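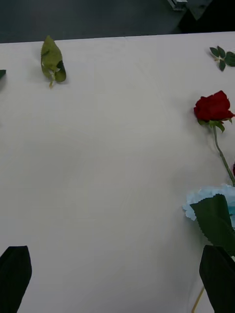
Do you need to know how to code to teach a robot a job like this? Mostly you need patience and steady hands, and the coding happens long before you sit down at the controls.

Opening (keep it loose, mention coffee)
Hi everybody, I'm Rohani Entili, I work on the Prangate project, and I spend my days sorting fake flowers by remote control. Wait for the laugh. The job is roses in one tray, hydrangeas in the other, leaves stay on the table. A kid gets it in ten seconds! A pair of arms needs to be shown, over and over.

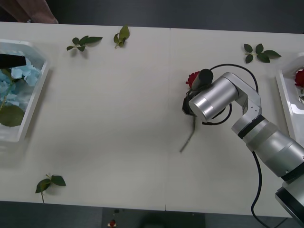 What a session looks like
I steer both arms from a chair, and every move gets saved along with the camera views. We recorded 288 runs in June and kept 142 of them. People always gasp at that, so slow down here and explain that I threw out plenty of my own (dropped stems, second tries, one sneeze). My first week I rushed everything, and the robot would've learned to rush too. 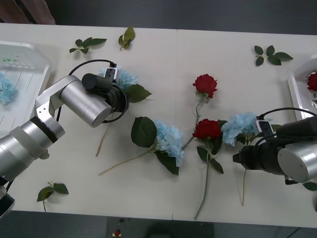
So the thing I do now is pause. I line up one arm, stop, breathe, then bring in the other. It feels painfully slow from the chair, but the playback looks nice and smooth. A good run takes me 70 seconds, and on a Friday afternoon it's more like nearly two minutes. Ask who here has tried hand-guiding, where you grab the arm and push it along yourself. I love it for big simple moves, but with two arms I run out of me!

Where to grab
Stem, always the stem. Go for the bloom and you squash the petals, and you also hide the flower from the wrist camera. 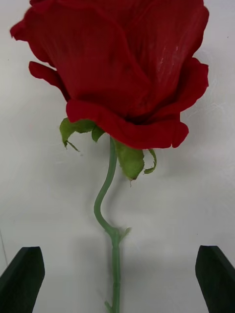 I come down with the fingers open wide, one on each side, and I don't close until I've checked the wrist view twice. Then lift straight up, no dragging. If there's time, tell the Omard story, otherwise skip to questions and leave the signup sheet by the door.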